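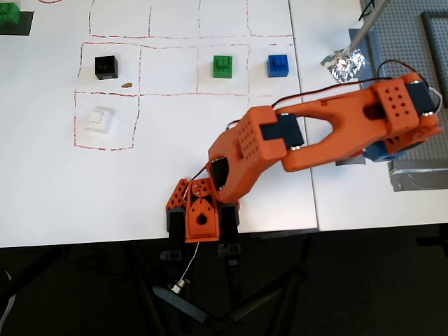 Does a small electric outboard go as far on one charge as the maker's brochure says it will?

Under the conditions most owners would meet on a lake, it falls short, and the gap grows quickly once there is wind or a second passenger.

Figure 3. Toy building blocks in a grid of hand-drawn red dashed cells, with the green and blue blocks in separate cells of the middle row.

4.2 Range on open water

The range figure printed for the Nerkine outboard is a single number with no stated load, hull, wind, or water temperature. Furnival has defended this kind of number as a fair basis for comparing one motor with another. We are not convinced. A comparison is fair only if each maker runs the same test, and we could find no sign that any two of them do. The Nerkine leaflet mentions "calm conditions" and leaves it there.

We ran seven outings on Fukum Lake in June, all with the same Rizzi open skiff, the same propeller, and the same Stedar battery pack. The pack was discharged on a bench before the first outing and delivered 2,285 watt-hours before its cutoff tripped. This is the number used in all of the calculations below. The capacity on the Stedar label is higher, but the label describes a slow discharge that no boat motor would ever ask for.

At a steady draw of 900 watts, the bench figure allows a little over two and a half hours of running. Two of the outings came close to this. The other five ended earlier, and the reasons are less interesting than we had hoped. The steersman turned the handle up to hold speed into a headwind, then forgot to turn it back down once the boat was behind the point. When the logged draw is averaged over a whole outing, those short bursts account for most of the missing time. An owner would do exactly the same thing, and a range figure that assumes otherwise has limited use.

Load mattered less than we expected. With one person aboard, and again with 200 pounds of sandbags added along the center line, the difference in draw at walking pace was too small to separate from the effect of the wind. At higher speeds it was plain enough. The skiff squatted by the stern, the bow came up, and the motor worked hard for almost no gain. Dobson reports the opposite, with load costing the same share of power at every speed, but his boat was towed in a straight line behind a launch. It seems likely that part of what he measured was the launch's own wake. He does not give the length of the tow line, so this can't be checked.

Something should be said about the display. The Nerkine tiller head shows a remaining distance that updates every few seconds, and owners trust it. It appears to work by dividing the charge left by the present rate of use, with some smoothing, and it takes no account of the trip home. Going downwind it was cheerful. On the turn back it dropped sharply, and on the fourth outing it dropped below the distance to the ramp while the battery still held a good deal more than was needed. The boat got back at reduced throttle without trouble. A less stubborn crew might have picked up the oars, and a more trusting one, leaving in the other direction, might have gone much too far downwind to begin with.

We looked for an effect of water temperature and did not find one, which proves little. The lake barely changed over the period and the battery box sat in the sun for most of it. Claims about cold-weather range, including the rather bold ones in the Stedar literature, are untouched by anything here.

There are obvious limits to these trials. One hull was used. The wind was read from a hand-held meter at the ramp, and what reached the middle of the lake was certainly different. Speed came from a satellite receiver, so it is speed over the ground, and although Fukum Lake has no current worth the name, surface drift under a steady breeze is real and was not corrected for. We also had only one motor, bought from a dealer, and cannot say whether it was a good one or a bad one. Anybody wanting to dismiss the results could start with any of these points.

Even so, it is hard to see how better instruments would rescue the printed figure. To reach it with our pack, the skiff would have had to move at a speed few people would put up with for an afternoon, on water flatter than we saw on any outing. Makers could publish a short table in its place, giving draw and speed at several throttle settings for a named hull. The measurements take a morning. That none of them has done so may be an oversight, though the present arrangement does happen to favor the largest number. Section 4.3 turns to charging losses, where the published claims are fewer and somewhat easier to test.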